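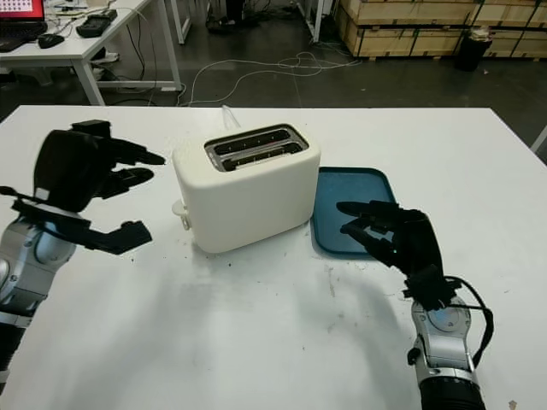 Henok Tsegaye has managed the breakfast service at the Wikström residence hall for six years, and he measures a good morning by how little bread is thrown away. "We used to fill the baskets at opening and clear them at closing," he said. "Whatever was left went in the bin."

The hall serves breakfast to 58 students. Since October, bread has been kept whole and sliced on request, with the ends set aside for soup and crumbs. Mr. Tsegaye said the change met some resistance. "Students were used to taking four slices and eating two. Now they ask for two, and they may come back as often as they like."

Deliveries from the Jasau bakery have been reduced from 10 loaves a day to 6. The savings have gone toward fresh fruit, which residents had requested for several years.

Asked whether the same approach would suit larger halls, Mr. Tsegaye was cautious. "It depends on the line. If people have to wait, they will skip breakfast, and that is worse than wasting a loaf."

The housing office will review the arrangement before extending it to Prudeck Hall. Until then, residents may leave suggestions at the serving counter.

Shares: 10

5 comments

marta_k
The soup is very good. Please bring back the rye.

Prudeck 2nd floor
When do we get the fruit?

D. Olsen
I still think four slices is a normal breakfast.

hallcook
We do the same with our ends. They freeze well.

marta_k
Seconding the fruit for Prudeck.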